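Leave the Cracks, Fix the Sidewalk

I've lived on the same street in Clenevton for most of my adult life, and I have opinions about asphalt. My neighbor Anong Intarasuk says this is what happens when you work from home with a desk by the window (she's right, and she has the same desk and the same problem).

So in March a flyer came around asking us to support a full resurfacing. Smooth blacktop, curb to curb! My share would be 465 dollars. I read it standing at the gate, and I was surprised how fast I got to no.

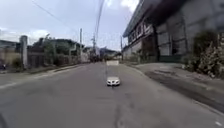
I like a new road as much as the next person. But I also know what a smooth straight street does to a person's right foot, mine included. Our old surface makes you pay attention. You ease off for the seams, you wander a little, you notice the kid on the bike. My cousin lives over by Wattanapong, where they repaved 3 years ago, and she won't let her two walk to the store alone now.

And the patches don't bother me. A patch means somebody came out and fixed the bad part and left the rest alone, which is how I treat my jeans, my roof and my car.

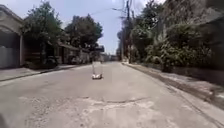 Old repair work across the road, with a small whitish object standing out on the asphalt.

What I'd spend the money on is the edges. Give us a sidewalk you can push a stroller down without bailing out into traffic. Give us a few more trees, please, because walking home at noon in the glare is miserable and the stretches with shade are the only part I enjoy.

Then there's litter. Jirayu Onsri, two doors down, wants a bin at each end of the block, and the quote he got was 600 dollars for the pair, installed. That's little more than my one share of the blacktop! I'd chip in tomorrow. I pick up what I can on my evening walk, but I'm one person with one bag and bad knees.

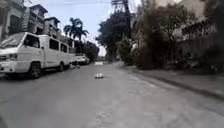
Van and car along the left side, and what looks like a bit of litter out in the road.

I've said all this to the people behind the flyer, who were very nice about it and told me property values would go up. Maybe so. I'm not selling. I'd like to step off my own curb without looking 4 times, and I'll keep the bumpy road if that's the trade.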